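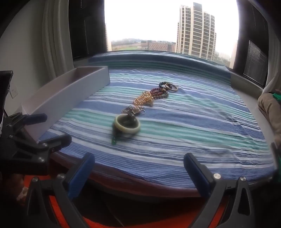 Progress Report No. 14, page 1

Home | Programs | Reports | Grants | Contact

September
By the Collections Survey Office, Larnier Archive

We use cookies to remember your display settings. Accept | Manage

Funder: Siriwardena Fund
Project: Flindier Household Goods Survey

1. Status

The survey of donated household goods at the Flindier store is on schedule for cataloging and behind schedule for rehousing. At the close of the period, 436 of the 500 records in the grant agreement had been completed and checked. The remaining records fall mainly in textiles and paper, where condition notes take longer to write.

Work in the period covered personal ornaments, table linen, kitchen tools and the first shelves of printed ephemera. Personal ornaments were finished ahead of the plan. Each chain, bangle and pendant now has its own number, including pieces that came to the store under a single bag number. Metals are recorded by color only until testing is done. The old inventory used "silver" and "gold" freely, and those entries have been changed to "silver-toned" and "gold-colored" throughout.

2. Database

The move to the Valtov catalog system was completed in the second half of the period. A total of 255 old records were imported without error. The others needed manual correction, mostly in the date field, where the earlier inventory had mixed year ranges with free text such as "before the war." A fixed list of date terms is now in use and is attached as Annex B.

Two faults remain open. Search results do not include the alternate name field, and the export to spreadsheet drops line breaks in condition notes. Both have been reported to the supplier. Neither affects the stored data.
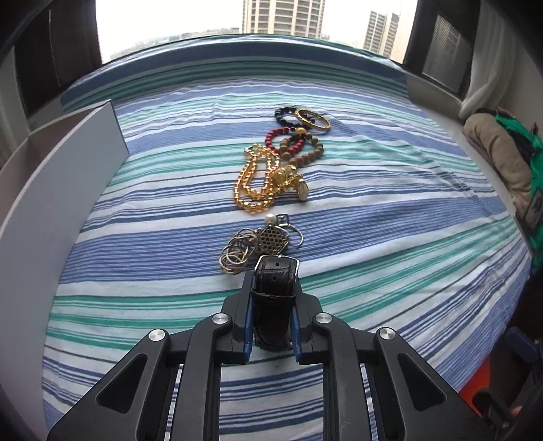

A separate problem with duplicate location codes was found during the import — two shelving bays had been given the same prefix when the store was extended. The codes for the newer bay have been changed and new shelf labels printed. Box labels in that bay will be replaced as the boxes come up for survey.

3. Rehousing

Rehousing of textiles has not started. The first delivery of acid-free boxes was the wrong depth for the shelving and was returned. Replacement boxes are due next month. Tissue, cotton tape and tags are in stock. Small items are held in lidded trays with dividers, and long chains will be laid flat in single compartments to prevent further tangling.

4. Store conditions

Relative humidity stayed within the agreed range except for 14 hours after a power failure. No change in condition was found in the sample checked afterward. The data logger by the loading door reads higher than the others and will be recalibrated before the next report.

5. Budget

Spending is below forecast because of the returned boxes. The unspent amount is committed and will be paid on delivery. We request no transfer between budget lines at this stage.

6. Next period

The remaining records will be completed first, followed by textile rehousing. Public access to the catalog depends on the search fault being fixed — if it is still open at the midpoint of the next period, we will ask for the launch date to be moved. Annex A lists completed records by category.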